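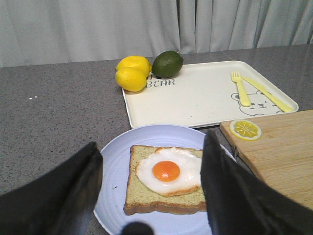
Figure 4. Wrist camera view with the fingers open on either side of the plate. The tray, lemons and lime are behind it.

4.2 Comparison of the two finger sets

The second series of trials compared the standard fingers supplied with the Sundden arm against the longer Chauke set, which the Dultport workshop lent to the group in July. Both were driven by the same controller, and the camera position at the wrist was left unchanged.

Each set was tested on the kitchen layout, using the plate, the toast and egg, the citrus fruit, and the plastic fork and knife. A grasp was recorded as complete when the object had been lifted and held for 13 seconds. In total, 736 attempts were logged, of which 117 were discarded owing to a fault in the controller's time stamps.

The Chauke fingers performed better on the fruit. Neither set picked up the cutlery reliably from the tray, and the fork was frequently pushed along the surface before closure. Results for the plate depended strongly on the angle of approach.

The fingers occupy a considerable part of the lower image, and objects close to the gripper may be partly hidden. Re-centring the wrist before closing added up to 7 seconds to an attempt. The group recommends that a second, fixed camera be fitted before the trials in section 4.3 are repeated.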